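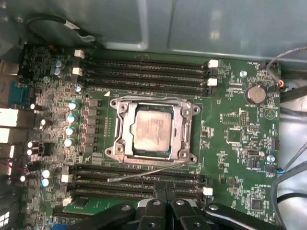

Lucero Zapata objects that we've been asking about the wrong person all along. Coaches blame the kicker, reporters blame the kicker, the score sheet has a column for the kicker and none for anyone else, so naturally the kicker is what gets studied. Her view is that a missed field goal in the lower leagues is mostly a holder story, and that a kicker who trusts the hold will swing the same way in front of a full stand as in front of a parked bus. She put this to us after reading the first draft. We disagree on how far it goes but the point changed how this section was written.

4.2 Holder changes and field goal results

Background first, quickly. The clubs in our sample (Paltari, Kurlow, Urrego, Flakico) don't carry a specialist holder. The job goes to whoever is already on the field and has decent hands. Usually the backup quarterback, at Kurlow a safety, at Flakico for a long stretch the punter. When that player is hurt, or late, or gets moved to the starting spot on offense, the job passes to someone else, often on the morning of the game. No announcement. Kicker finds out in warmups.

Snapper changes are rarer. We only treat them in passing. Long snapping is hard enough that clubs tend to find one person and keep him till he moves away.

Data. Over 500 field goal tries were logged by the clubs' own statisticians. We kept 400 of them. A try was dropped if the holder couldn't be identified from the sheet or from the game tape, if the snap never reached the holder, or if the kick was a fake. Of those kept, 210 were taken away from home. Extra points left out completely. They are so short that almost everything goes through and they'd only swamp the rest.

Each try got coded for distance band (short, middle, long), hash, home or away, score at the time, quarter, and whether the holder was the same one as in the previous game. The last one is the variable we care about. We call a holder "settled" if he also held in the previous game and "new" if he didn't, even if he'd held before in some earlier season. A harsh definition maybe. A player coming back from a hand injury counts as new. We tried a softer version and it moved a handful of tries from one pile to the other without changing the direction of anything, so the harsh one stays.

Coding problems. Urrego's sheets give the holder by jersey number and the club reissued numbers mid-season. Tape sorted out most of it. The sheet from the game on 14/01/2006 lists two holders for the same try, one crossed out, and there is no tape, so out it went. Flakico's sheets are the best of the lot and probably deserve more weight then we gave them.

Distance. Nothing surprising: short kicks go in, long ones often don't. Settled and new holders look the same in the short band. The gap opens in the middle band and it's widest there. In the long band it closes again, and we suspect leg strength swamps everything else at that range; a perfect hold doesn't help a ball that was never going to get there.

Home and away. Kickers with a settled holder kick about as well on the road as at home. With a new holder the away results are clearly worse. One reading is crowd pressure. Another, duller, is that the away team gets a shorter warmup on the game field, and a new pair needs the reps more than an old pair does. We can't separate the two with these sheets. Paltari's home field has a slope toward one end zone, which we didn't code for and should have.

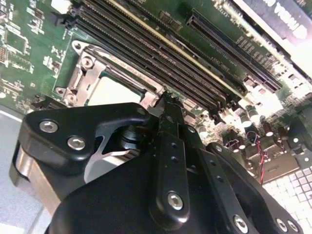 Timing is the part that kickers themselves bring up. Asked what is different with a new holder, they talk less about where the ball is spotted and more about when. A settled pair has a rhythm, nod, snap, down, spin, kick, and the kicker starts his first step before the ball is on the ground. With a new man he waits to see it. The wait is tiny. Enough for an edge rusher though. We found it useful to think of the unit as one fastened piece with the kicker in the center, something like the processor lid in Figure 6 with the silver metal bracket framing it, one round screw at the upper corner and another lower down on the left. Snapper and holder are the screws in that comparison. Our sheets record the lid. They say close to nothing on the fastening, and a club that swaps one screw on game day is still going to write the result under the kicker's name. Blocked kicks fit the pattern too: more of them with new holders, mostly off the edge, mostly in the middle band.

Score and quarter. Thin. Once the tries are split by close game versus not close game and then again by holder, some cells get very small and we'd rather not lean on them. What can be said: late kicks in close games were not obviously worse than early kicks in the same games so long as the holder was settled. Whether late kicks with new holders are worse is exactly what everyone wants to know. We don't have enough of them. Coaches seem to avoid the situation, going for it on fourth down instead, and that's a finding of a sort, though not one we set out to get.

That avoidance needs a word of its own. If a coach doesn't trust the new pair he sends them out only for the easier kicks. Our new-holder tries would then be easier on average and the true gap bigger than the one reported. Distance banding takes care of some of this, not all. Wind for instance. No wind on the sheets at all except for Kurlow, where somebody wrote "windy" or drew an arrow. The arrows have no compass directon so we couldn't use them.

Practice. We asked the clubs how much time a new holder gets with the kicker before his first game. Answers were vague. "Some." "After the main session if it's light." Kurlow now has a second player hold for one period of every practice, beginning in September before the season gets busy, and the two switch off. The kicker there reported that he'd stopped noticing who was down there. Single club, single kicker, no comparison. Mentioned for interest.

On blame. In the post-game quotes we collected for section 3, missed kicks were put on the kicker nearly every time. Holders were named almost only when the ball was plainly dropped. Teammates were kinder than coaches, more likely to say "we" missed it. We went back through the same quotes for the games with new holders and the wording doesn't shift. The change of holder just isn't mentioned. Readers of the local paper would have no way of knowing it happened, and when we interviewed kickers a season later some of them had forgotten it too and were surprised to be shown the sheet.

Zapata's stronger claim, that the kicker hardly matters, we can't support. Compare kickers within the settled group alone and there are still big differences, between clubs and within one club across seasons. Urrego had two kickers in the same year with the same holder and the same snapper, and they weren't close. The leg matters. So does the head, presumably. Our position is that the hold explains a share of misses now charged to nerves, most of all on the road and at middle distance.

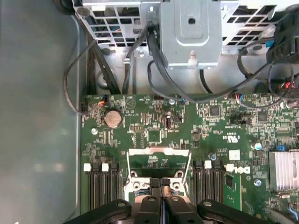 4.3 Limits, and what to collect next

Small leagues, home-made sheets, four clubs that play one another over and over. The same few kickers turn up again and again in the 400 tries, so the tries aren't independent and the usual tests would make us look more certain than we are. We report directions and leave it there. A model with a term for each kicker was run and pointed the same way; the intervals were wide.

Holder skill wasn't measured. New is not the same as bad. Flakico's punter was new on his first day and by all accounts very good at it from the off, and he drags the new-holder numbers up on his own. Leave him out and the gap grows. We left him in.

For anyone repeating this: get the holder and the snapper on the sheet by name, every try, including extra points. Write down the time from snap to kick if there's tape. Ask who held in practice that week, not only who held in the game. Get wind from the nearest station and skip the arrows. If a club moves its holder to another job mid-game, note the quarter; we had this come up at Paltari and had to guess from the substitutions.

Also worth doing, laces. Kickers complained about laces facing them more than about anything except timing, and the tape we had was shot from too far back to check. End zone tape would do it. Urrego has started shooting from there and has said we can have the tapes once the season is over.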